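**Teleoperation Operators (part-time, paid), Bosano manipulation project**

Prundetti is recruiting operators to record demonstrations for a two-arm tabletop robot. Each operator drives both arms by remote control and performs short household tasks from start to finish. The current task set, Namboodiri, covers mugs and a wooden mug rack. Recordings are used to train control policies. 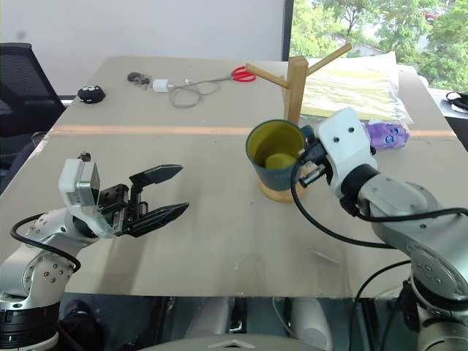 Do I need experience with robots?

Prior experience is not required. New operators complete three hours of supervised practice and then record a qualifying set of 100 episodes.

**Duties**

- Record episodes according to the written task sheet
- Vary the approach angle and grasp point between episodes
- Mark failed or interrupted episodes before upload
- Report cable, joint or gripper faults to the shift lead

Grasps on handles need slow closing and small wrist corrections. Operators work from the head view and the wrist views together. 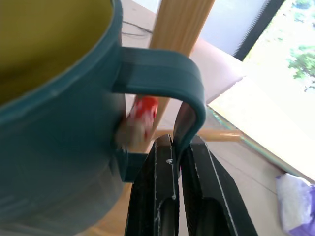

Episodes with long pauses or repeated regrasping are rejected in review and do not count toward the shift target. Reviewers return comments by the next shift.

**Requirements**

- Age 18 or over
- Normal or corrected vision
- Available for at least two shifts per week through April

**Terms**

Shifts are four hours, on site at Broralau. Pay is $44 per hour, including practice time. The project target is 900 accepted episodes per operator.

Send a short résumé and your available hours to Sreekumar Sundaram, Data Operations.

Posted 21 August 2024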